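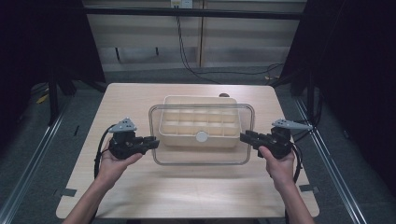
So I finally fixed the gripper width problem, and it took me most of July. If you've been following along, you know I've been writing the replay tool for our two-handed demos (I call it Woster, after nothing in particular). You load a recording, it lines up both hand trajectories with the video, and you scrub through and mark the good parts. Simple enough! Except my left and right hands kept disagreeing about when things happened.

I'd play back a clip and the right jaws would start closing while the left ones sat there wide open, then snap shut a moment later. I blamed the tracking first. Spent two evenings redoing the marker plate calibration, got a very pretty set of numbers out of it, and the lag was still there. Then I blamed my own hands, which was less fun.

The real culprit was in Drakwood, our logging layer. Each gripper stream gets stamped when the message lands on the computer, and the left one was going through a queue that held up to 8 messages before passing them on. Some clips were off by 200 milliseconds. That's forever when you're trying to teach a policy to grab something from both sides at once!

The fix was to stamp at the source and let Itarel (the sync library) do the resampling, like it was built to do in the first place. I also added a little plot under the video with both jaw widths on one time axis, and I wish I'd done that on day one. You spot a bad clip in seconds.

Then came the cleanup. We had 1360 clips on disk, and 580 of them had the old stamps with no way to recover the offset, so those are out of the training set. Ouch. The rest I could repair with a script that ran overnight while I slept, my favorite kind of work.

Next up is the annotation screen, where the keyboard shortcuts still fight with the browser. Space bar scrolls the page and pauses the clip at the same time. I'll get to it after lunch.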